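Vestwood House: The Linen and Garment Room
Gallery

Vestwood House has kept a room for the care of household textiles for many years, and the present arrangement dates from the refurbishment completed in May. Copies of the Makelano guide to domestic laundry are held at the enquiry desk.

The table and the rail

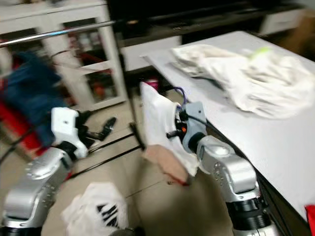
Reading time: 2 minutes

A white towel, with a bright lime-green tag near its top edge, on the white table. The glass-fronted cabinet stands at the back of the room, behind the rail. Towels are dealt with before garments and are folded in thirds along their length, so that the tag lies inside. Smaller cloths are put in a separate pile. The table is wiped at the start of each session and the cloths used for this purpose are not returned to the general stock.

Bags and their contents

Articles brought to the room are received in fabric bags, which are emptied completely before being put away. Handles should be checked at the seams and any loose stitching reported. Cords and straps are drawn out first and laid to one side,

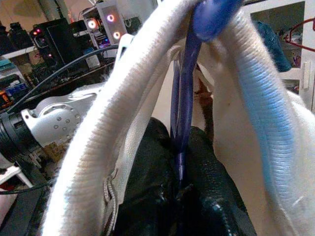

after which folded garments may be lifted out together. Dark items are kept apart from white ones at every stage. Bags are washed every 60 days and dried flat. Those beyond repair are cut down for cloths under the Begay reuse scheme, which accepted 19 bags in its first year.

Garments on the drying rack 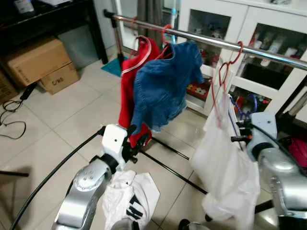 Words: Vestwood House Collections and Household Office

A red garment with white trim at the collar and a blue denim shirt, both on pink hangers. A third pink hanger holds a translucent white plastic bag. The rack is of metal and stands on the tiled floor, with the cabinet behind it. Shirts are hung by the shoulders with the collar straightened, and space is left between neighbouring hangers wherever the length of the rail allows. Denim is given the longest time on the rack. Boxes for outgoing items are kept on the floor and are labelled before they are filled.

Further information

The earliest household list at Vestwood, dated 1696, records sheets, table linen and napkins by the dozen. A transcript is available in the Brellero Reading Room, where groups of up to 20 may be received by prior arrangement. Requests to reproduce pictures from this gallery should be made in writing to the office, giving the title of the page and the intended use.

Page last reviewed: 9/27/22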